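Grivix single burner induction cooktop - four months in

Posting this fast before I head out, sorry for typos. Bought the Grivix in April when the gas in our building got shut off for pipe work. Supposed to be a stopgap. Gas is back and I still use the thing most nights, so take that as the short version of the review.

Apartment is tiny, galley kitchen, one outlet near the counter. If you rent and your stove is bad, or you have no stove, this is who it's for. Family of five, look elsewhere.

Boil test, the only one I bothered with. Same pot, same amount of water, lid on. Gas stove took 9 minutes. Grivix took 4. I did it again the next day because I didn't believe it and got the same. Pasta night is a different thing now. You put the water on and then you have to hurry up and grate the cheese.

Low heat is where it's weaker. The bottom settings don't really go low, they pulse. On, off, on, off. For soup, fine. For rice, fine once you learn it. For melting chocolate or holding a butter sauce I gave up and went back to a bowl over water. My sister in law Catarina Garcia has the Shirima, which costs more, and hers holds a real simmer. I was jealous for a whole evening.

Pans. Check them with a magnet before you buy any induction burner, please. I lost two aluminum ones I liked and a copper-bottomed thing from my mother. Cast iron works great but lift it, don't drag it, the glass scratches. Mine has one scratch already and it's my own fault. Thin carbon steel warped a little when I went straight to max. Start in the middle and go up.

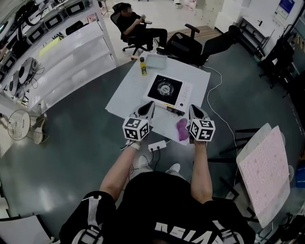

Cleaning is the best part by a mile. Gas grates took me half an hour on a bad week and I'd skip it and then it was worse. With this you wait for it to cool down, damp sponge, dry towel, finished. Burnt sugar needed some baking soda paste and a second go. Don't use the rough green pads. The seam where the glass meets the plastic does collect grease, I go along it with a toothpick every so often.

Noise. There's a fan and it's not quiet. Keeps running after you turn the burner off too, which freaked me out the first night, I thought I'd left it on. On high with a light pan you also get a whine. My neighbor Seul-gi Ko can't stand it and asked me what was wrong with my fridge. Heavier pans whine less.

Buttons are touch type and they beep. Every press. No way to mute it that I found and I read the manual twice. Wet fingers confuse them, so you end up wiping your hand on your pants before turning the heat down while the milk is climbing. Real knobs would fix this. Lourenço at work has an older Gosum with a dial and he is smug about it, and he's right.

Electricity - didn't notice much on the bill. It did trip the breaker once when the kettle was going on the same circuit. Now I dont run both.

Paid 72 at Risildale, the one by the bus station, they had it cheaper than online. Box was dented, burner was ok. Return window was decent, never needed it. Cord is short, annoyingly short, I ended up moving the toaster to the other side of the room.

Things I'd want to know if I was buying:

Timer works and shuts the heat off by itself. I use it for eggs constantly.

Heats a circle in the middle, so a big pan gets a hot center and lazy edges. Pancakes come out two-tone unless you keep turning the pan.

It's light enough to slide in a cabinet standing up.

Would I buy it again, yes, at that price. At double I'd get the Shirima and have my simmer. Four stars, one off for the beeping, and if they ever make a version with a knob I'll proabably buy that too.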